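Plokus build, September 2018. Picking this thread back up now that the arm moves again.

The arm is the old Grurnthorpe kit with new servos in the wrist. The shoulder is still the original and still whines when it holds anything out straight.

Goal for the month: open a plastic bag by both handles and keep it open. One arm can't do it, so I'm printing a second. 35 parts, 13 done.

Before writing any motion code I wanted to see how I do it myself. Head camera on, hallway at home, one bag after another, both handles each time.

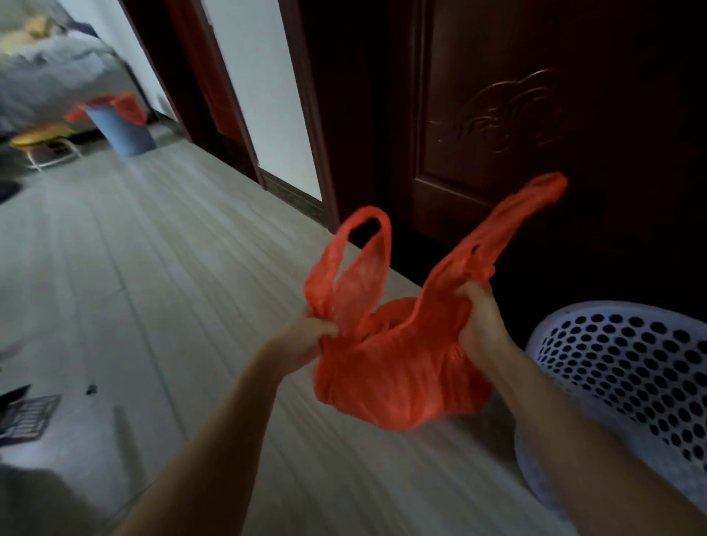
Sangkhawat replied asking why I don't hang the bag on a fixed hook and let one arm do the rest. It would work, and it's a lot cheaper.

I may still go that way for the first version. But I want the thing to work away from the bench, and a hook means a bench.

Grip notes. I pinch at the base of the handle, low down near the body of the bag. My code was going for the top of the loop, where the plastic folds over and slides out of the fingers.

Changed the grasp point and ran 16 tries with one arm, just picking up a single handle. Better. It still drops the bag if the wrist turns too fast.

Finger pads are silicone now, cut from a baking mat. The foam ones picked up dust and quit gripping.

Servo speed is down to 300 on the wrist – slow to watch, but it holds.

Next up is the second shoulder bracket. The first print split along a layer line, so I'm redoing it on its side with thicker walls.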